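Reviews > Bench & Shop > Cable Management

Dastlow cable clip kit, the large box

I look after one two-arm cell. It sorts toy blocks into a tray, and if you think that sounds restful, you have never replaced a gripper cable at the far end of an arm that wanted its cable somewhere else.

The Dastlow box holds 200 clips and 200 hook-and-loop straps, a generous number for a cell that needs a couple dozen of each. The rest will go to my heirs. The clips snap into the small holes along the upper links, and they fit. I say this with surprise, having owned the Mollah set, where every clip was a hair too fat and had to be shaved with a knife.

Instructions are one folded sheet. It tells you to "route cable neatly." Thank you, Dastlow.

What I do instead: power off, fold the arm all the way in, then stretch it all the way out, and mark the cable at the elbow both times. The slack you need is the gap between the marks plus a hand's width. Strap below the elbow, leave the elbow free, and never pull the last loop at the base tight. Mylene Aquino pulled it tight in August and we bought a new cable.

Gripes. The straps shed fuzz, and fuzz finds its way into a wrist joint sooner or later. The clip tabs go brittle too. I ran the arms for 600 hours before the first one let go, and by 815 I had swapped five. Selvaraj Kodikara says I overtighten them. Selvaraj has never been asked to get one out with tweezers.

There's also the matter of the purple cable, which I picked because Bollano had it on sale. The clips come in black or a gray that goes with nothing. I have made my peace with this.

Would I buy it again? Yes, in the small box. Four stars, with one held back for the fuzz.
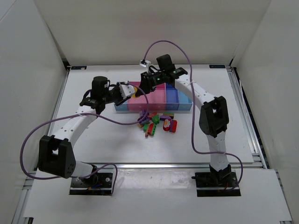
One more thing on the sensor end. If your gripper has a module on a bracket up front, let that cable arch up and over before it comes down the link. I tried clipping it flat the whole way and the wrist tugged at the connector on every turn. It looks untidy and I get comments. The comments cost less than connectors.

Related reviews
Kament hex driver set
Mollah clip set, second try
Bollano bulk cable, by the spool
Bench lamps that stay where you put them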